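Washing and drying a patchwork quilt at home

Kanako Tamura
2018-12-25

Contents
Before you start
Testing for loose dye
Washing
Drying
Storage

This page covers machine and bath washing of pieced cotton quilts with cotton or polyester wadding. It does not cover silk, velvet, wool wadding or anything made before the Second World War. Those should go to a textile conservator.

Before you start

Lay the quilt flat on a bed or a clean floor and check every seam from the front, then turn it over and check the back. Mark open seams with a safety pin and close them with a ladder stitch in matching thread. A seam that is slightly open before washing will be a hole afterwards, and wadding that escapes into the drum is difficult to remove from the filter.

Weigh the quilt dry. Stand on bathroom scales with it and then without it, and subtract. Compare the result with the capacity of your machine for a delicate load, which is usually well below the figure printed on the front. If the quilt is over the limit, use the bath.

Testing for loose dye

Scrap quilts combine fabrics of different ages and from different mills, so each colour has to be tested separately. Reds, strong pinks, navy and black are the usual offenders.

1. Wet a white cotton swab with cold water and press it on the patch for 30 seconds. Do not rub.
2. Look at the swab in daylight. If it is clean, repeat with a fresh swab and warm water containing a drop of your detergent.
3. Note the result on a sketch of the quilt top.
4. Test the binding and the backing in the same way.

Large patches need at least two tests, one near the middle and one beside a seam. Dye tends to collect along the seam allowance, where the fabric is doubled.

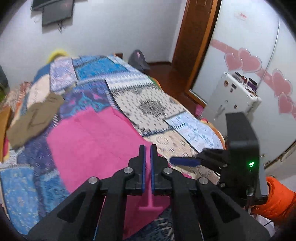
Patchwork top with a large bright pink panel among clashing prints.

If a swab picks up colour from one or two patches only, a cold wash with colour-catching sheets is normally safe. I use two Climevari sheets for a single quilt and four for a double. If more than three colours bleed, do not machine wash. Use the bath method with plenty of water, and do not leave the wet quilt folded at any stage.

Washing by machine

Use a front loader. Top loaders with a central agitator pull on the quilting stitches.

Set the machine to delicate, 30°C or cold, with the spin at 600 or lower. Measure out half the usual dose of a liquid detergent without brightener or softener. Peeters Delicate and Drerkano Colour both rinse out well in hard water. Load the quilt loosely in a ring around the drum and add the sheets last. Run one additional rinse.

Washing in the bath

Line the bath with an old white sheet, long enough to hang over both sides. Fill with cool water to a depth of 20 cm, dissolve the detergent, and lower the quilt in folded like a concertina. Press down with flat hands for ten minutes. Drain, refill and press again until the water runs clear. Four rinses is typical.

Never lift a wet quilt by its corners. Drain the bath, press out what you can, and raise the whole thing by the sheet. This takes two people for anything larger than a cot quilt.

Drying

Roll the quilt in dry towels and press. Then spread it over a flat airer, or outdoors on a clean sheet in the shade, with a second sheet on top. In August mine dries in a day. In winter allow two to three days indoors with a window open, and turn it every few hours on the first day.

A tumble dryer on low is acceptable for modern quilts with polyester wadding. Take it out while still slightly damp and finish flat.

Storage

Make sure the wadding is fully dry before putting the quilt away. The thickest seams are the last to dry. Store it in a cotton bag such as the Balley 46 litre, or in an old pillowcase. Avoid plastic. Refold along different lines twice a year, with rolled acid-free tissue inside each fold.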